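Folcombe Community Kitchen: Interim Progress Report
Prepared by Yichen Lu for the Madis Fund
Period ending February

1. Where we are

The grant was meant to show that home cooks in Folcombe will eat more local produce if they are taught how to prepare it. I will report what happened, but I would ask the Fund not to read too much into it yet. We have run six evening classes, and most of them were full. A full class tells us that people like a free evening class. It tells us very little about what they cook the following week.

The feedback forms are glowing, as they usually are when they are handed out before dessert. I have stopped quoting them in these reports. Starting next period we will mail a short survey one month after each class and see how many come back.

2. Recipe cards

The printed cards were the largest single cost this period. We ordered 500 from Heo, the print shop on the square, and the first proofs had to be sent back over a spelling error in the soup recipe. The reprint was free but set us back three weeks. I remain unconvinced that cards were the right choice. When I stopped in at the library, the stack we had left there looked much as it did in the fall. The board wants to print the spring set anyway, and I have asked for a smaller run.

The spring set covers mushrooms, greens and early peas. The mushroom card is the furthest along, and its text has been through two rounds of testing with home cooks.

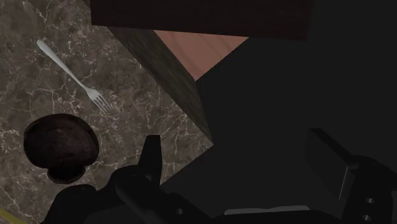 Fork and brown mushroom on a marble countertop.

3. Growers

Rimo Farm supplied produce for every class and invoiced on time. The other growers named in our application have been slower. Two have signed the supply agreement, and one wants a price guarantee that I do not think we should give. The application assumed growers would see the classes as free advertising. They see them as a small, awkward order that arrives on short notice, and I can't say they are wrong.

4. Budget and requests

Spending is under plan, mainly on account of the delayed printing. Please don't take this as a saving, as the spring cards will use it up. We ask to move what is left in the travel line over to postage for the mailed survey. We also ask that the attendance target be dropped from the final report and replaced with the survey return rate, even though the second number will look worse.

The next class is in the church hall, pending repair of the oven.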